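About Vusley

Vusley supplies and maintains seating for offices, clinics and schools. The company began as a two-person repair bench behind the Van Loon printing works, where worn task chairs were taken apart, re-covered and sent back to the desks they came from. Repair remains the larger part of our business. Last year our workshop returned 2,615 chairs to service, and over 700 of them came from public libraries and school districts.

Our work is organized in two departments. The workshop handles frames, casters, gas lifts and arm pads. The fabric room handles everything a person leans or sits on, including mesh, woven cloth and padded covers. Each chair is entered in a service record on arrival, and the record stays with the chair through every later visit.
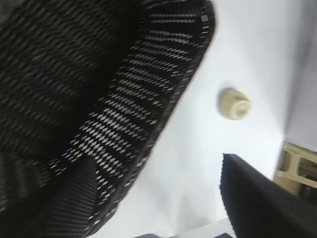

Mesh backrests account for a growing share of the orders received by the fabric room. A backrest is examined across its full surface and then along its border, as the two areas are often woven differently and carry strain in different ways. On a black mesh back with a wide edge band of short white and light-gray dashes, for instance, the pattern of the band follows the rounded outline of the chair, and a replacement panel must be cut so that the rows keep to that curve. Ribbed sections are checked separately for flattening. Where a matching weave can no longer be obtained, the client is shown the nearest alternatives before any material is cut.

New seating is offered through our Brellora line, which is available in 9 sizes and is built so that the back, seat and base can be replaced independently. Clients who are furnishing a new space may request a fitting visit, during which our staff record desk heights, floor surfaces and hours of use. Repairs to Brellora chairs are covered for 5 years – other makes are covered under the terms stated on the repair order.

The showroom and workshop share one building on the Drolari site. Chairs may be delivered to the side entrance from 8 a.m., and collection from client premises can be arranged through the service desk. The workshop closes for inventory during the first part of April, when the showroom remains open as usual.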